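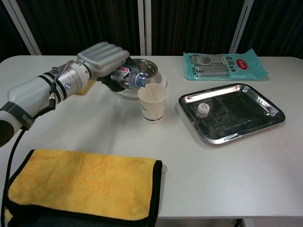
Adalberto Honorato wrote back that hard water makes perfectly good bread and I should quit picking on it before I've even started. Fair enough. I'll read his note out first thing, get the laugh if there is one, and say yes, it does, and we'll get to bread if I don't run long.

So, hello, thanks for having me. Title is "What Your Kettle Knows." I moved to Rarnmont from a place with very soft water and the first cup of tea I made here had a skin on it. A brown skin, like a pond! I thought I hadn't rinsed the mug. I rinsed the mug. Same thing.

(Ask who has seen this. Wait for hands. Don't fill the silence like last time.)

What the skin is: calcium and bicarbonate in the water getting together with stuff from the tea. It's harmless. It also mostly goes away with a squeeze of lemon, so the lemon people have had a cleaner cup all along and never had to think about it.

Hardness, quick version. Rain is soft. It soaks down through rock, and if the rock is limestone or chalk, it picks up calcium on the way, and some magnesium if there's dolomite around. If it's granite it picks up very little. So your tea is partly a geology question, and I love that way more than I should. Skip the diagram unless somebody asks. It took me forever to draw and it still looks like a sandwich.

Temporary versus permanent hardness. Go slow here, I always see eyes glaze. Temporary is the part you can boil out. It drops out as scale, the white crust in your kettle. Permanent is the part that stays in the water no matter how long you boil it. Kettle scale is the water getting a bit softer and leaving you the bill.

Pass the kettle element around now. Two bags so it doesn't shed on people's laps.

The taste test. This is the part everybody came for. I did it at my own kitchen table in February with my sister and her neighbor, three waters, same black tea, same pot, three minutes each on the timer. Town tap, filtered tap, and the cheapest bottled water in the store. I mixed up the order and wrote it on the bottom of the cups.

Results, such as they are:
My sister picked the filtered one and said the tap one tasted "like a coin."
The neighbor picked the tap one, because it tasted like tea to her, and she's lived here all her life.
I picked the bottled, and was sure it was the filtered. I'd have bet money.

Be clear that this isn't science. It's an afternoon. But what you grew up drinking matters a lot, and I think that's the real reason people argue about it.

Coffee people: I know you're out there. You want some minerals in the water, it helps pull flavor out. Distilled tends to come out flat and kind of sour-ish. Very hard water dulls the bright notes. Somewhere in the middle is nice, and please don't ask me for a number, I'll only send you down a hole I haven't climbed out of.

Bread, for Adalberto. Minerals tighten up the gluten, so very soft water can give you a slack, sticky dough. Medium-hard is lovely. Super hard can slow things down. He's right, I'm saying so in public.

Beans! Nearly forgot beans. Hard water keeps the skins tough. If you've simmered chickpeas all day here and they're still like gravel, it could be the water, or they could just be old. A pinch of baking soda in the soak helps either way.

Descaling: white vinegar and water, half and half, bring it warm, leave it an hour, dump it, then rinse twice. Then boil a kettle of plain water and throw that out too, or your next cup will taste like salad. Citric acid works great and smells better. Check the manual first if it's a fancy coffee machine.

If there's time, the dishwasher salt story. If not, go straight to cups.

Cups: pour small, people only need a sip or two. Tap first, filtered after. Lids off the trash cans before we start.

Questions. Somebody will ask about softeners and sodium. Softened water has a little more sodium in it, and if they've been told to watch their salt they should check with their doctor. Somebody will ask about magnets on pipes. Be nice.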